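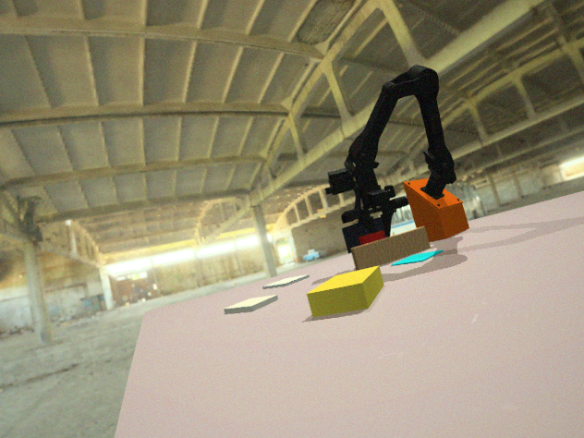
Stovport Tabletop Pack
Simulated pick-and-place scenes with randomized views and backdrops

Version 2, updated Apr 7, 2020

Hi, and welcome to the Stovport page! I make this pack by myself, so if you write in with a question, the answer comes from me (usually in the evening, usually with a screenshot attached).

Stovport is a set of ready-made simulated tabletop scenes for people training robot arms to handle simple blocks and tiles. You get the scenes, the generator that made them, and the small evaluation script I use myself. Everything is rendered. The arm, the pedestal, the table, the blocks and the big old halls behind them all live in the simulator.

Why I built it

I started out with a very tidy scene. Gray table, plain background, camera dead level, same light every time. My policy learned to grab the red block beautifully, and I was thrilled for an entire afternoon. Then I tipped the camera a little and it went straight for the wrong side of the table. It had been leaning on the horizon line, as far as I could tell, and on the table edge being exactly where it always was.

So I began messing things up on purpose. I rolled the camera. I changed the table to pink, then green, then something close to mustard. I swapped the blank background for wraparound surroundings with windows, columns and roof beams in them, so there'd be plenty of clutter behind the arm that has nothing to do with the job. This is domain randomization, a well-worn idea that I take no credit for. What I wanted was a pack where each kind of mess could be switched on and off separately, and I couldn't find one that suited me.

What changes from scene to scene

Camera height, distance and roll (the roll is the one most people forget, and it's my favorite)
Table color and speckle
Surroundings, mostly large indoor spaces
Light direction and strength, including windows blown out to white
Color, size and position of the loose pieces
Starting pose of the arm

The pieces stay simple: solid blocks, long narrow blocks you can stand on edge, and thin flat tiles. I get asked for mugs a lot! Mugs are on the list. For now I like plain shapes, and the thin tiles are hard enough at a shallow angle, when there's barely a sliver of color to work with. Pieces are also allowed to stand in front of each other, and in front of the gripper, so the thing being handled can be partly hidden.

How I tested it

I trained the same policy 3 times, with the same network and the same number of training scenes, 1000 each time. The first run had fixed everything. The second had random colors and light but a level camera and a blank background. The third had the lot. Then I tried each one on 500 held-out scenes with surroundings and camera angles that none of them had seen.

The fixed run fell apart, as expected. The color-and-light run did better than I'd guessed, but it still missed badly whenever the view was tilted far over. The full run was the steadiest of them, and its misses were mostly near misses, a finger landing on the rim of a tile and that sort of thing. It was also the slowest to learn. For the first stretch of training it looked hopeless and I nearly killed it, so please give yours more time than feels reasonable.

One caution about all of that: it's simulation tested against simulation. I haven't got results on a physical arm yet and I won't hint at any. If you try it on hardware, I'd love to hear how it goes, good or bad.

What's in the download

The Simiyu scene generator, with a settings file for each kind of randomization
1000 training scenes and 500 test scenes, already rendered
Depth and piece labels for every view
The Zadia scoring script
My training logs, including the ugly ones

The older Eltberg scenes (level camera, blank background) come along in their own folder, in case you'd like a plain baseline to compare against.

Before you order

The generator wants a decent graphics card if you plan to render new scenes in bulk. For the ready-made set you only need disk space and a bit of patience while it unpacks. If you turn the roll setting all the way up, start with a small batch and look through it first, as some views come out with most of the table missing.

Still to come: shinier surfaces, softer shadows and a second gripper shape. I'm aiming for May. Anyone who has version 2 gets the update free.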